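Two Hours in Molville With a Robot That Moves Plates

4 min read
185 shares

Sondard holds its open house in November, when the parking lot in Molville is at its least persuasive. I signed in at 2, got a lanyard and a cookie, and was pointed toward the demo suite with the other people who had said on the form that they "influence purchasing." I influence it mainly by complaining.

The product on offer was Pliseck, a bench automation package for small labs. You get planning software, a robot arm if you don't own one, and a service called Ibarra, which builds your bench in simulation before anybody drills a hole in the real thing. Ibarra costs $2,239 per layout. The fee comes off the price if you go on to buy the rest, and the presenter mentioned this nearly as often as the word "seamless."

I had come for Ibarra. Our last automation project ended with an arm that could reach everything except the incubator, and a very expensive conversation about moving a wall. So I sat through the slides and waited for the part where they loaded a bench.
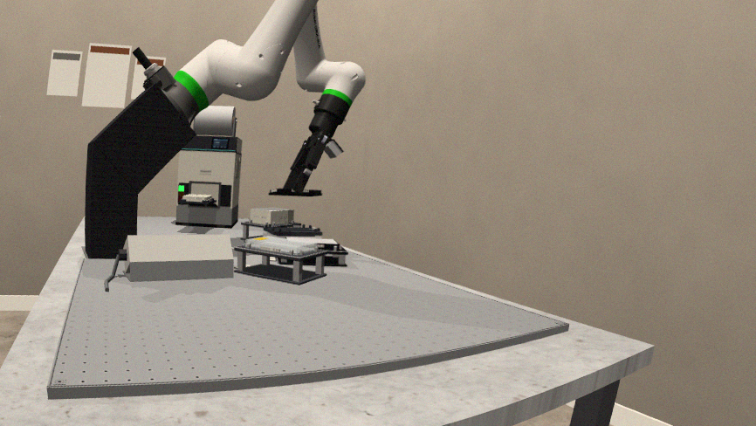

The simulated bench in Ibarra, with the gripper over the labware and a microplate out on the instrument's drawer.

I'll admit I liked it. The bench even has posters on the wall, so someone at Sondard has spent time in a lab or at least walked past one. You can drag an instrument a couple of inches, rerun the move and see what the arm runs into. The presenter slid a plate stand to a bad spot on purpose and the software flagged the collision right away. Then a man in the second row asked for a different bad spot, and we all watched a progress bar.

The standard library has 200 instruments in it. Ours wasn't one of them. Adding a missing one is possible if you send drawings, and I look forward to asking our vendor for drawings and hearing back sometime in the next decade.

Other notes from my program, which is mostly coffee now:

Layouts export to Pliseck only. I asked twice.

The fee includes one round of changes. We have never in our history needed just one round of changes.

Training is a day on site, lunch on you.

I left with a tote bag and a quote request form. I've filled in the form as far as "ceiling height," and now I have to go find a ladder.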